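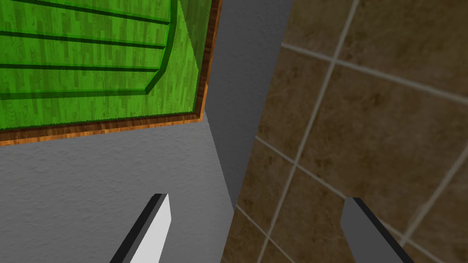 Vista cercana de la pinza, con la superficie verde y su marco en tonos de madera. Entorno simulado.

Gellberg, entorno de simulación para manipulación con dos brazos: valoración previa a la compra

El centro técnico Zornska ha evaluado durante el mes de junio la licencia institucional de Gellberg, distribuida por Drindness, con vistas a la planificación del próximo ejercicio. El objeto de la valoración es determinar qué parte del presupuesto de equipamiento puede destinarse a simulación antes de comprometer la adquisición de un segundo robot.

Precio y condiciones
La licencia anual tiene un coste de 322 euros por puesto. Drindness aplica una tarifa de 237 euros a partir de diez puestos, con mantenimiento incluido. La formación inicial se factura aparte - 200 euros por sesión - y no figura en la primera oferta, por lo que conviene solicitarla por escrito.

Calidad de las escenas
Los interiores presentan un nivel de detalle superior al esperado en esta gama. Las baldosas muestran reflejos y variaciones de tono, y las pinzas proyectan sombras suaves sobre el suelo. En la escena de la puerta doble, la hoja derecha es de un verde intenso, mientras que la izquierda aparece semitransparente. El tirador resulta pequeño en relación con las hojas, circunstancia que deberá tenerse en cuenta al definir los ejercicios de agarre.

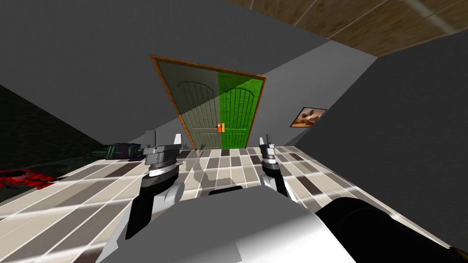

Requisitos de equipo
Los puestos actuales del aula ejecutan el programa sin ampliación de memoria, aunque la carga de cada escena requiere alrededor de 40 segundos. Para el trabajo con varias escenas simultáneas se recomienda prever una partida adicional en tarjetas gráficas.

Aspectos mejorables
La documentación en español es incompleta y remite con frecuencia a la versión inglesa. El traspaso de licencias entre puestos exige la intervención del distribuidor. Tampoco se admite el pago fraccionado, condición que sí ofrece Greenberg en su producto equivalente.

Valoración
Favorable, con reservas en cuanto al soporte. Se propone contratar diez puestos por un año y aplazar la compra del segundo robot hasta disponer de los datos de uso del primer semestre.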